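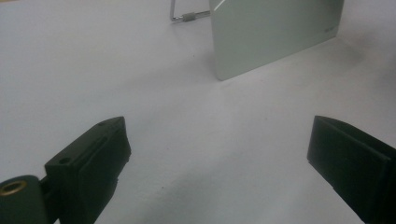

Dernico 403 Plate Handling Cell

The Dernico 403 is a bench-mounted cell for picking, turning and racking thin flat parts: cover plates, panels, label carriers and similar sheet goods. It is supplied with a two-finger gripper, a controller and a pendant, and is set up for one part family at a time. Changeover to a second family is done from the pendant by the operator on shift.

Gripper
Two opposed fingers, dark green, with a flat pad at the contact face. Finger sets are exchanged as a pair. Do not mix a worn finger with a new one - the pads will not close parallel and thin plates may bow.

Part presentation
Plates should stand near vertical and clear of each other. Plates lying flat on the work surface cannot be picked without the optional lift edge. A pale matte surface is recommended under the parts. Glossy plates are accepted, but the lamps must be positioned during setup so that glare does not fall on the pick edge.

Standard configuration
Memory: 8 part families
Finger sets included: 4
Pad inspection interval: 3000 cycles
Controller: Jurkitz, wall or under-bench mounting

Staffing and work content
At the Mivville plant the cell took over racking on the second line in December. Operators there used to load racks by hand for a full shift. The same people now prepare incoming plates, check edges and clear rejects, and the job rotates at each break. Shengli Du, line lead, reports fewer complaints of sore wrists and more questions about the pendant menus. Reject sorting remains a manual job. The cell stops and signals if it cannot confirm a grip; it does not judge surface defects.

Plan for operator training before the cell goes live. Mivville trained its day shift first, and the night shift had to call for help with routine stops until its own sessions were held. Kheri Kioko runs operator courses on site or at our Xiao workshop.

Ordering
Quote the plate thickness, the largest plate size and the rack type. Send sample plates, including some with printed markings if these are part of the run. Spare pads and finger sets are ordered separately under the cell serial number. Application questions go to Ettore Marino, spare parts to Wing-yan Chuang.

Page revised 6 Jun 2025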